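**Call for Participants: Fusion Diagnostics Software Review, Drutthorpe**

The Tirevness Energy Laboratory invites applications from operators, analysts, and graduate researchers to take part in a review of Khondokar, its software for reading magnetic and temperature signals from plasma experiments. The review will be held in June at the Laboratory's site in Drutthorpe. A total of 22 places are available.

Khondokar was developed at the Laboratory to help control room staff choose the settings for the next shot on the Drurus device. It compares incoming signals with an archive of 662 earlier shots and offers the operator a short list of possible changes. The operator makes the final choice. The Laboratory now wishes to learn how people from outside the project understand these suggestions, and where the displays are slow or hard to read.

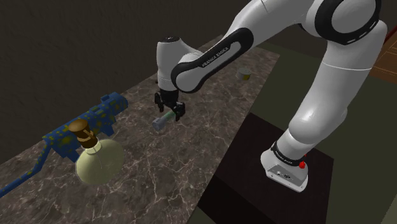

Each participant will complete 40 hours of paid work over two weeks. Sessions take place in a training room that copies the layout of the Drurus control desk, and all work is done on recorded data. Participants will not operate the device itself. Sessions on the first day cover site safety, the signal types in use, and the keeping of the session log.

**Who may apply**

Applicants must be at least 18 years of age and must have one of the following:

- a degree in physics, engineering, statistics, or computer science, or current enrollment in a graduate program in one of these fields
- two years of work in the control room of a power plant, accelerator, or similar facility

Experience with plasma is welcome but is not required. Current employees of the Laboratory are not eligible.
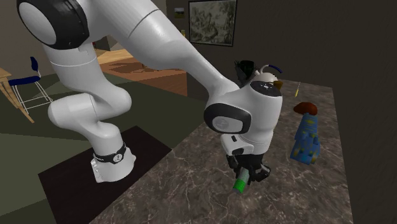
Payment is $84 per hour, issued after the final session. Travel within the state is repaid on presentation of receipts, and shared lodging is available on request.

**How to apply**

Send a résumé and a one-page statement of interest to the Participant Office, Tirevness Energy Laboratory, Drutthorpe. The statement should name the signal types or control systems the applicant has worked with and any dates in June on which the applicant is not available. Incomplete applications will be returned once for correction.

Posted 28/04/2024. Applications are read in the order received until all places are filled.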